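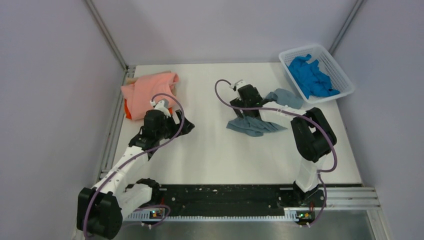
Tiempo de lectura: 4 min

Láminas de detergente Zedine: ¿lavan o solo huelen bien?

Foro Odeseo > Casa > Lavado y plancha

ropatendida
Buenas. Llevo desde junio viendo anuncios de las láminas Zedine por todas partes y al final he picado con una caja en Beyene. Promete 110 lavados, cero residuos, ropa suave sin suavizante y no sé cuántas cosas más en verde clarito. Lo que no pone por ningún lado es con qué lo comparan. «Hasta 3 veces más eficaz», dice la tapa. ¿Más eficaz que qué? ¿Que el agua?
Antes de estrenarla, ¿alguien la ha usado más de un mes? Me interesan las toallas y los trapos de cocina, que las camisas de oficina salen limpias con cualquier cosa.

cal_y_canto
Yo las usé hasta acabar la caja. Para ropa de diario, pasables. Los trapos de cocina con aceite salían igual que entraban, con perfume encima. Lo de los 110 lavados tiene truco: cuentan media lámina por lavado, mira la letra pequeña del lateral. Si llenas el tambor, necesitas una entera, así que divide.

ropatendida
Acabo de mirar el lateral. Media lámina, «carga ligera». No dicen qué es una carga ligera. Empezamos bien.

marea_baja
A mí me van de maravilla, la verdad. Vivo en un tercero sin ascensor y no cargar con la garrafa ya me compensa. Y no mancho el cajetín. Me parece que vais con el colmillo puesto antes de probarlas.

cal_y_canto
Que pesan poco no lo discute nadie. Yo pregunto si lavan. Son dos temas distintos y la publicidad los mezcla todo el rato.

marea_baja
Pues a mí me lavan. Toallas incluidas.

tuercaypunto
¿A qué temperatura, marea? Porque en frío a mí me quedaban restos pegados en las costuras, como una gelatina. Tengo una Wodholm de carga frontal y el programa rápido gasta tan poca agua que la lámina no tenía tiempo de deshacerse. Al principio culpé a la lavadora. Cambié a un programa largo y mejoró bastante, pero entonces el ahorro que venden se me va en luz.

marea_baja
A 40, programa normal, lámina al fondo del tambor y la ropa encima.

tuercaypunto
Ah, yo la echaba en el cajetín. Puede que tengas parte de razón, aunque en el envase pone que vale cualquiera de los dos sitios.

hilo_suelto
Me meto por lo del suavizante. Ninguna lámina, polvo ni líquido va a «recuperar» una toalla acartonada si el problema es que le has ido dejando producto dentro durante años. Prueba gratis: mete las toallas en un ciclo sin nada, ni detergente, y mira si hay espuma en el cristal. Si la hay, te sobra jabón y no te falta ninguno.
Y ya que estamos, las de 100 % algodón tendidas al sol sin viento van a quedar tiesas uses lo que uses. Se sacuden bien antes de tender y otra vez al recogerlas.

ropatendida
Lo de la espuma lo he hecho esta tarde. Había, y bastante. Me da un poco de vergüenza.

abuelo_lejia
Jabón de taco y agua caliente. Lo demás son inventos para cobrar el perfume.

hilo_suelto
El jabón de taco con agua dura deja una costra gris que luego no sacas ni con oraciones, abuelo. Eso también es un invento, pero más viejo.

abuelo_lejia
Mis sábanas tienen más años que tú y están blancas.

cal_y_canto
Volviendo al precio. Por la caja de Zedine pagué casi el doble que por el polvo de marca blanca de Beyene, y con lámina entera por lavado la cuenta sale peor todavía. He leído en su web que la avalan «3000 hogares satisfechos». Fui a buscar el estudio y es una encuesta a gente que recibió la caja gratis. Preguntaban si la recomendarían. Ni una palabra de manchas.

marea_baja
Bueno, pero eso lo hacen todas las marcas.

cal_y_canto
Y a todas les digo lo mismo.

tuercaypunto
Una cosa práctica para quien ya tenga la caja: guardadla fuera del baño. A mí con la humedad se me hicieron un bloque y tuve que cortarlo con tijeras. También ojo con los niños, que parecen papel.

ropatendida
Gracias a todos. Haré lo siguiente: un trapo viejo cortado en dos, la misma mancha de aceite y tomate en cada mitad, una con Zedine y otra con mi polvo de siempre, mismo programa y misma temperatura. Si salen iguales, me quedo con lo barato. Si gana la lámina, vengo y me como mis palabras.

hilo_suelto
Añade una tercera tira solo con agua. Te vas a llevar una sorpresa con lo que limpia el agua sola, y es justo la comparación que falta en la tapa.

marea_baja
Y hazlo con la lámina en el tambor, por favor, no en el cajetín.

ropatendida
En el tambor, apuntado. ¿Cuánto dejo secar la mancha antes?

tuercaypunto
Una noche entera. Recién hecha sale con todo.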